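4. What the lenders told us, and what the loan books said

We came to Grelton in February 2020 expecting to write about interest rates. I'd drafted half an introduction on them, in fact, and I've had to throw nearly all of it away, because the small firms we spoke to hardly mentioned rates unless we brought them up first. What they wanted to talk about was waiting. How long the form took, how long the answer took, and how long the money took once somebody had said yes.
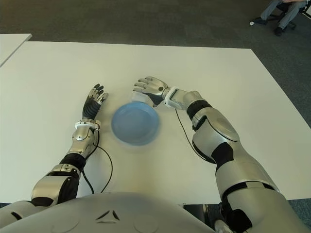
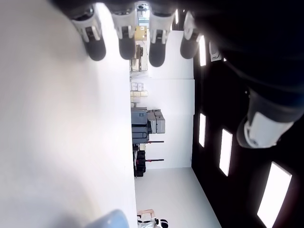
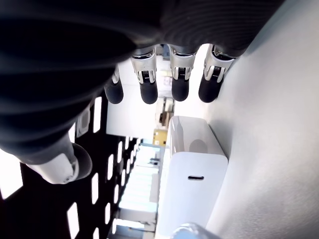 Figure 2. A plate on a white table between two robotic hands (first panel); robotic fingers seen close up (second and third panels).

So this section is mostly about waiting. I'll take the survey first, then the loan records, and then the awkward bit where the two don't agree.

4.1 The survey

We sent the questionnaire to 655 firms that had asked for a business loan in the previous two years, and 473 sent it back with enough filled in to be useful. I was chuffed with that (our pilot did far worse, mainly my fault for making it eleven pages long). The firms are small ones: bakeries, joiners, a couple of language schools, lots of people who fix or install things. Most had gone to their own bank first. A good many had then tried one of the two online lenders working in the town, Skallel and Komumport, and a few had gone straight to them without bothering the bank at all.

We asked everybody to tell us how many days passed between sending in the application and hearing a firm yes or no. The middle answer for bank applicants was 31 days. We also left a big empty box at the end of the page, and I'd urge anyone planning a similar study to do the same, as the box gave us far more than the tick lists did. One owner wrote that she had stopped opening her post. Another had bought the oven on a credit card while he waited, paid a good deal more for it than the loan would have cost, and then got the loan anyway!

Firms that borrowed online were happier with the speed and grumpier about nearly everything else. They found it hard to get a person on the phone. Several weren't sure who they owed the money to, which worried me a bit, because on a platform where lots of investors each take a slice of the loan that's a fair question and the paperwork ought to answer it on page one.

4.2 The loan records

Both online lenders let us look at anonymised application records, and so did Ñahui, the savings co-operative, who were very patient with my emails. Their records are kept differently and I won't pretend we lined them up perfectly. Skallel starts its clock when the last document arrives. Komumport starts when the applicant opens an account, even if they then wander off for a fortnight. Ñahui writes down the date of the first meeting, in pen, and someone types it up later.

We settled on using the date of the first complete form wherever we could find one, and dropped 30 applications where we couldn't. Dropping them made no odds to the ordering of the lenders, though it did pull Komumport's average down a little. I've put both versions in the appendix so you can see for yourself.

4.3 Where they disagree

Now the awkward bit. Borrowers remember the wait as longer than the records show, for every kind of lender, and the gap is widest for people who were turned down. My first thought was plain bad memory, and there must be some of that in it. But when we rang a handful of firms back in July and went through the dates with them, a different story came out. They'd started counting from when they first began gathering their accounts together. The lender was counting from when the form landed. In between there could be weeks of chasing an accountant, hunting for an old lease or trying to work out what a cash flow forecast was supposed to look like.

I think the borrowers' way of counting is the better one if we care about whether a firm can buy its stock in time. It's a nuisance to measure, mind you, and we only have it properly for the firms we rang. For the rest of the paper I use the lenders' dates in the tables and say so each time, and where the borrowers' dates would change the result I flag it in a note.

One more thing before the models. Ñahui had the slowest decisions in the records and some of the fewest complaints in the survey. Its members meet a loan officer before they fill in anything, so the gathering of papers happens with somebody sitting across the desk from them. We can't test that with the data we have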